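Fiction / Short Reads / Under Ten Minutes

Print this story | E-mail to a friend

Caps

My uncle left me two caps and a difference of opinion about where they should live.

He had run the hat counter at Dudás for 41 years, and his instructions, typed on the back of a Dudás receipt, said that a cap was to be stored in a bin, crown down, brim level, and never on a peg. Pegs were for coats and for people from Prondoria, where he had once been sold a bad sandwich. The receipt had 7 rules on it. The last one was "Ask Réka."

Réka Vida had worked the glove counter across the aisle from him and believed in pegs. She believed in hooks, newel posts and the corners of chairs. A cap wanted to hang, she told me on the phone, the way a bat wants to hang. She would come over on Saturday and look at the situation. She called it that, the situation, as though there were 2000 caps and a fire.

I cleared the table on Friday night. Clearing, in my house, means moving things to the floor and admiring the wood. I gave the plant a corner because it had been on the windowsill all winter and had stopped trying. The clear bin I bought at Eken, where the clerk asked what it was for, and I heard myself say "an inheritance."

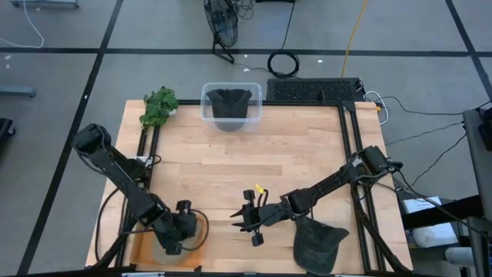 Reading time: 2 min

By noon we had a settlement. The black cap went into the bin upside down, according to my uncle. The gray one was hung up, according to Réka. She stood back with her coat still on and looked from one to the other.

"Yours looks like soup," she said.

"It's his."

"His looks like soup."

I pointed out that the gray one looked like something left behind after a bus trip. She said that was what a cap should look like. A cap that had never been left behind on a bus was a cap without friends.

We drank our coffee standing up. She asked what the round dish was for, and I said I'd put it out for pins, in case there were pins. She nodded for longer than the dish deserved.

"He proposed to me once," she said. "At the Plunow stop, in February. I said I'd think about it if he took his hat off."

"And?"

"There was no peg."

She washed her cup and then washed mine, which I hadn't finished. At the door she put on a green felt thing with a feather and asked whether I meant to wear either cap or just keep them like fish. I said I had a large head. She said so did he, and it hadn't stopped him from selling himself a medium.

After she'd gone I took the gray one down and tried it. It was a medium. I wore it to the store anyway, and on the way back I hung it up where she'd had it, brim out, and told the bin I was sorry.

Story by Mizanur Rathnayake

Contact the editors | All stories copyright their authors | Back to top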